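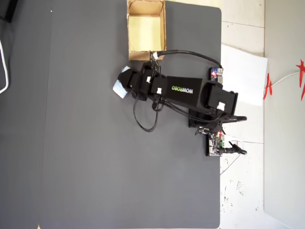 The WOWROBO arm on its mat in May, with a tissue in the gripper and the open box next to it.

Vuner bench cell: progress report to the Balaskas fund

Hi all,

Another stretch of work on the tissue-packing arm, and I'm happy to say most of it went into boring, useful things like cables and screws. The arm is back on the mat and running sessions again, which it wasn't when I last wrote.

What went wrong first. The wrist had started drooping partway through longer sessions, and I spent far too long blaming the software (sorry, software). When I finally took the wrist apart I found a horn screw that had backed out, plus a servo lead that had been pinched between two blocks. I replaced the lead, cleaned the threads and put everything back with a dab of threadlocker. Then I had to recalibrate every joint from scratch, and then do it again after I saved the wrong offsets over the right ones. That was a whole afternoon!

The white tabs you can see on the arm are part of the same cleanup. There are four of them, and I check them before power goes on. If one has lifted or shifted I go over the joint by hand before starting anything.

Cabling is better but I wouldn't call it finished. The long cable from the wrist now goes over in a wide arc to its board, and the loop under the wrist has enough slack that it doesn't tug when the arm folds in. The wires at the shoulder are still a tangle and I know it. I've ordered sleeving and short ties from Skornik — they come out of the small parts line, so no change to the budget.

Now the numbers. Since the rebuild I've run 117 pick-and-place cycles with crumpled tissue into the box, in batches of 20 or so until I needed a break. I had 15 failures. Most of them were the gripper closing on a single fold and the tissue slipping out on the way over, and a few were me setting the box down in the wrong spot. No wrist faults at all, so I'm calling that repair good for now.

Still to do before the next payment:

Sleeve the shoulder wiring and fix the lower board down so the power plug can't drag it.
Mark the box position on the mat. I keep eyeballing it and it costs me cycles.
Try softer pads on the gripper fingers. Vikance has a sheet of silicone they're willing to cut for me.
Write up the calibration steps properly, including the bit about not saving over your own offsets.

One request: could I move the leftover travel money over to a spare wrist servo? I've been lucky with the old one, and waiting on a replacement would stop the whole bench. A yes or no by email is plenty — I'll hold off ordering until I hear from you.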